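Search this site Go

Reviews > Desk and Paper > Notebooks

Hedlund Ruled Letter Pad, reviewed after one winter of use

By Britt-Marie Holmgren, May 2020
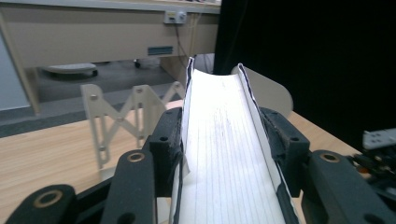 White lined paper with faint blue rules, bent into a curve.

I write letters. I have done it since I was a girl, and when I moved from Sweden to Canada I did it even more, to my mother first and later to my cousins and to two old friends from school. So a letter pad is for me a working tool, and I am more particular with it than I am with my shoes.

The old pad I used was from Clirkia, and I bought my first one in 1972. The shop in our town stopped carrying it last autumn. The woman at the counter gave me a Hedlund instead and told me that it was the same thing with a new cover. It is not the same thing, but I have now filled two pads from beginning to end and I am on my third, so I think I can give a fair opinion.

The paper

It is a little thinner than the Clirkia. When I hold a written sheet against the window I can read the other side through it, but on the table it does not disturb me. I write on both sides and my cousin, who has poor eyes, has not complained. The surface is smooth without being shiny. My fountain pen moves well on it, and the ink does not spread into small hairs as it did on the cheap pads we had at the office.

It does take a moment to dry. I am right-handed and have had few accidents, but my sister is left-handed and after one page her whole hand was blue. With a ballpoint she had no trouble. Pencil is also good, and it can be rubbed out two or three times in the same place before the paper gets tired.

The lines

For me the lines are the best part. They are pale blue, and once a page is full of writing you hardly notice them. I have favourite pens in dark green and brown, and with strong lines those colours look dirty. The space between the lines suits my handwriting, which is rather large. People who write small may find that they get less on each page than they hoped for.

There is no margin line. I missed it for the first week and then I made my own margin with the side of my thumb, as we were taught to do at school.

The binding

Now I must be less kind. The sheets are glued at the top, and the glue is too strong when the pad is new and too weak when it is old. The first pages had to be pulled slowly, with a ruler laid across, otherwise a corner stayed behind. By the end of the pad the last 16 sheets had come away by themselves and were lying free inside the cover. I kept them together with a clip. It is not a disaster, but a pad at this price should hold until the last page.

The cardboard at the back is stiff enough to write on in your lap. I wrote most of my December letters in the armchair by the stove, with my feet on a stool, and the pad did not bend under my hand. The front cover is soft and it curls after a while. I tore mine off.

In the envelope

A sheet folds in three with a clean crease and goes into an ordinary long envelope. I can send four sheets without paying for the next weight. With the Clirkia it was three, so here the thin paper is an advantage, and over a year that is a few extra pages of gossip for the same stamp.

Compared with the others

I also tried the Mavex pad, which many people recommend. The Mavex has heavier paper and better glue, but the lines are grey and quite dark, and I felt that I was filling in a form. The one from Gredenside is beautiful, cream coloured, with rough edges. I have it in the drawer for condolences and weddings. For a long letter about the neighbour's fence and the price of butter it is too fine.

Price

I paid 20 dollars for a package of two. I would call that fair for the paper and a little high for the glue. The shop will sell you a single pad if you ask, though it costs more that way.

Would I buy it again?

Yes, I already have. If the Clirkia came back to the shelf tomorrow I would perhaps return to it, mostly from habit - but I would miss these pale lines. For left-handed people with fountain pens I suggest the Mavex. If you are a person who tears out a page, writes on it and posts it the same day, you will be happy with the Hedlund, and you should keep a paper clip near you for the last part of the pad.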